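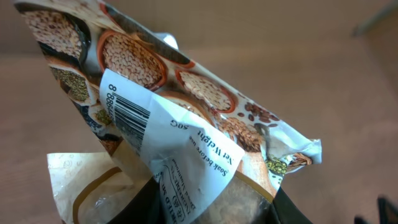 Sandport Pantry Swap Returns in September With a Shelf for Dried Foods

SANDPORT — The Sandport Pantry Swap is back this September at the Jorel Hall, and this year dried foods get a shelf of their own! Lentils, beans, grains, mushrooms: if it came in a packet and you never got to it, bring it along and take home something you'll cook.

Last year 352 households took part, up from 303 the year before, and the tables at the Brurnetthorpe end of the hall were busy right up to closing. We loved seeing people trade recipes along with the packets.

Small packs are very welcome. A 50g packet of dried mushrooms is plenty for a pot of soup or a risotto, and it needs little more than the "Soak before use" on its label. Please leave labels on, so the next cook can read the ingredients and the net weight. Folded or creased packets are fine as long as they are sealed and in date.

New this year is a soup table run by the Pandey Kitchen, with 200 free cups of lentil and mushroom soup — first come, first served, from noon.

Doors open at 10 a.m. Entry is free, with a limit of 2 bags per household. Items can be dropped off at the hall's side door from 8 a.m.

Media contact: Sandport Pantry Swap, Jorel Hall, Sandport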